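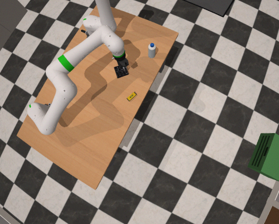
I have been meaning to write up the Parna table oil for months, and as the tin is finally getting low it seems only fair to do it before I forget what I wanted to say.

We bought our table second-hand in May, a big plain thing that had been somebody's work surface in Skirstead before it came to us, and the top was in a sorry state. Rings, a pale patch where the sun had been at it, and a sort of tackiness at one end that I suspect was old spray polish. My usual answer would have been beeswax (my mother swore by it), but Lok-yiu Mak at the hardware shop talked me into the Parna and I have been grateful ever since!

It goes on thin, thinner than you expect, so do put newspaper down. I sanded first, wiped everything over with a damp cloth, let it dry properly and then rubbed in the first coat with an old pillowcase. The instructions say to leave 12 hours between coats. I left it overnight and well into the next afternoon, what with one thing and another, and it came to no harm. I gave it 2 coats in the end, and by the second the grain had come up beautifully, a warm, light orange-brown, with only a soft shine.

Now the grumbles. The smell is strong and hangs about, and we ate in the sitting room for the best part of a week. The lid is also a menace. I bent a good teaspoon on it. And hot mugs will still leave a mark if you let them sit, though a dab more oil and a rub sorts most of them out.

I had used Seixas on the hall bench before this, and it is cheaper and dries faster, but it went patchy by winter and I shan't go back. Four stars from me, and it would be five with a decent lid.

Comments (3)

pravton_pete
Does it darken pine much? I've a dresser to do and the wife likes it pale.

Maureen H.
Mine went a shade darker Pete, try a bit on the back first. Agree about the smell!!

oldbench
Use a flat screwdriver on the lid and save your teaspoons.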